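3.2 Collecting demonstrations by hand

We spent a good part of the first year of the Griton project trying to teach table tasks through remote control, with an operator moving two small leader arms and the robot copying along behind. It worked, after a fashion, but our operators found it tiring, and the motions they produced were slow and a little stiff, especially whenever both hands were needed close together. For the work reported in this paper we went back to something much simpler and let people hold the grippers themselves. The person sits at the table, takes one gripper in each hand, and does the job more or less as they would do it at home (allowing for the fact that two black fingers are a good deal clumsier than five of one's own!).

The family of tasks we call Leltska is built out of everyday tableware: saucers, cups, mugs, a spoon, chopsticks and a striped placemat. We chose these things partly out of fondness and partly for a practical reason, namely that a saucer lying flat is surprisingly hard to pick up with a parallel grip, and people have very different ideas about how to go about it. Some slide it to the edge of the mat first. Others tip it up with one finger underneath. We gave no instruction on this point and kept every approach that ended with the saucer where it was meant to go.
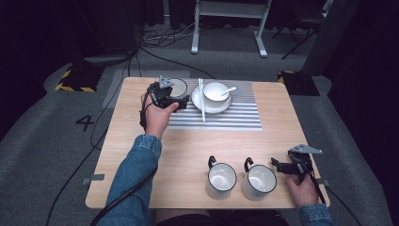

Figure 3. A Leltska demonstration at table 4. The left gripper is at a saucer on the placemat; the right gripper is held open near the two mugs.

Each demonstrator practiced for 8 minutes before any recording was kept, and then completed 50 demonstrations, with a rest whenever they asked for one. The full set comes to 1000 demonstrations. Starting positions were changed between trials by the person running the session, who was asked only to avoid stacking the mugs and to keep everything within reach of a seated adult. We did at one time have a printed chart of positions for this, but it slowed everyone down so much that we gave it up in September and never missed it.

The cables deserve a word. They run back from the grippers and need enough slack to let both arms move freely, and we would urge anyone building a similar setup to be generous with the length. In our early sessions a short cable tugged at the wrist on long reaches, and that small tug found its way into the recorded paths, where the learned policy copied it quite faithfully.

3.3 The view from the gripper

Besides the view from above the table, we record from the gripper itself, looking out past the two fingers. We have come to value this second view very much. The fingers stay in it while the hand moves, so the policy has a steady reference for where the grip will close, and the same view can be had later when the gripper is mounted on the robot.
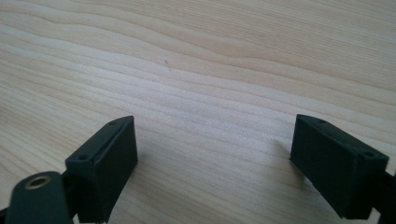

Figure 4. View from a hand-held gripper with the fingers open over the bare wood of the tabletop.

Stretches in which the fingers are open over plain table carry little information about the objects, and we wondered for some time whether to cut them. In the end we left them in. A policy trained on the trimmed recordings, using the Plalon training code with all other settings unchanged, tended to hesitate whenever no object was in view, as though it had never learned that an empty stretch of table is simply something to be crossed on the way to a cup. We did shorten any pause longer than 100 frames, mostly from moments when a demonstrator had stopped to ask a question.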